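Galindo Field Analyser — Set-up Guide
Section 4: Setting up for a visual field test

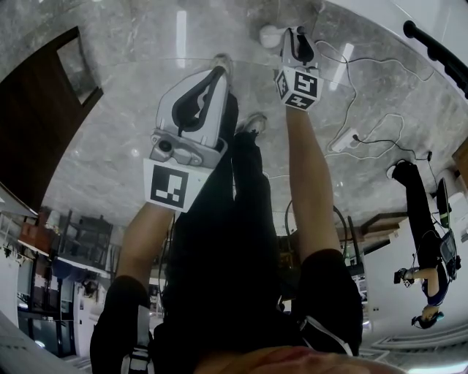 Read section 3 first if the unit has been moved since last use. Allow 27 minutes for a first set-up, less once you know it.

4.1 Before you switch on

1. Put the unit on the lift table, chin rest facing the patient chair. Lock both castors.
2. Plug into the wall. No power boards, no extension leads.
3. Take the foam out of the bowl. Keep it, you'll want it for transport.
4. Room lights down, blinds shut. Screens behind the patient off or turned away.

CAUTION: Don't touch the inside of the bowl. Finger marks show up as false misses. If its already marked, see 9.2 — dry cloth only, no alcohol.

4.2 Start up

1. Main switch is at the back, lower left. Green light comes on.
2. Wait for the self check. Takes about 100 seconds. Leave the chin rest alone while it runs.
3. Enter the clinic code. Factory code is 1631. Change it under Settings, Access.
4. Check the date and time. Wrong date = wrong age correction on the printout.

Note: Error 228 at this point means the background light is out of range. Usually the room is too bright. Darken it, press Retry. Comes back a second time, stop and ring Dravance service, ask for Vaughan Ruawai.

4.3 Seating the patient

1. Distance glasses off. Fit the trial lens from the worked-out near prescription, thin rim only.
2. Cover the eye not being tested. Patch should be snug but they need to be able to blink under it.
3. Raise the table till the patient can lean in without stretching. Forehead on the band, chin in the cup.
4. Centre the pupil on the cross using the arrow keys. Small taps.
5. Bring the lens holder in close. Not touching the lashes.
6. Give them the button and let them try it a few times.

Note: Droopy upper lid? Tape it, and write that on the record. Untaped lids will cost you the top of the field.

CAUTION: Wipe chin cup and forehead band between patients. Let them dry befor the next person sits down.

4.4 Running the demo

1. Choose Demo, then Right or Left.
2. Tell the patient to look at the centre light the whole time and press when they see a flash, even a faint one. They won't see all of them.
3. Watch the fixation trace. If it wanders, pause and re-explain.
4. When they're comfortable, press End Demo. Nothing is saved.

Go to section 5 to pick a test pattern.

Section revised December 11, 2021, V. Vaněk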